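Kultik Releases Allus 2.0 Time-Tracking Software for Small Accounting Offices

July 2018 – Kultik today released version 2.0 of Allus, its desktop program for recording billable hours. The update replaces the local database, adds offline entry and changes how rounding rules are applied to client invoices. It is available to all license holders at no added charge.

Allus stores each time entry as a separate record with a start time, an end time and a client code. In earlier versions, edits overwrote the original record. Version 2.0 keeps the original and writes the edit as a linked entry, so a reviewer can trace a change back to the person who made it. Offices that bill in six-minute units can now set rounding per client or per matter. 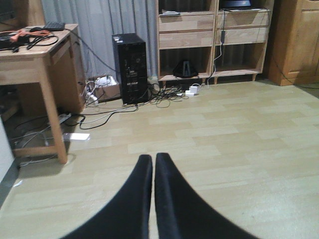

Pascual Jara said the linked entries had shortened the month-end review at Cesix, where the software was tested from February, but that the first import took longer than expected and should be run overnight. Kultik has since revised the import tool. It now checks client codes before copying any records and lists duplicates in a plain text file.

The test covered 198 users in small accounting and bookkeeping offices. During that period they reported 1,072 issues, many of them duplicates relating to date formats. All issues rated critical were closed before release. Two minor display faults remain open and are listed in the release notes.

Offline entries are held on the user's computer and sent when a connection returns. If two entries overlap, Allus flags both and leaves the decision to the user – it does not merge them. The local store holds up to 3,816 entries, after which the oldest unsent items must be synchronized or exported.
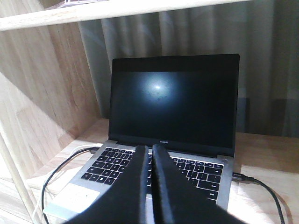 Upgrading from Version 1

Existing files must be converted before first use. Conversion is one-way, and Kultik advises making a backup copy. Offices with over 200 client codes should request the batch conversion tool from support.

"The file format was the main limit in version 1," said Tarun Dhillon, product manager at Kultik. "Changing it first lets us add approval steps in the next release."

Training in the new version is provided by Vishwakarma, Kultik's support partner. Sessions are held online and last 90 minutes. License holders can register through the Help menu.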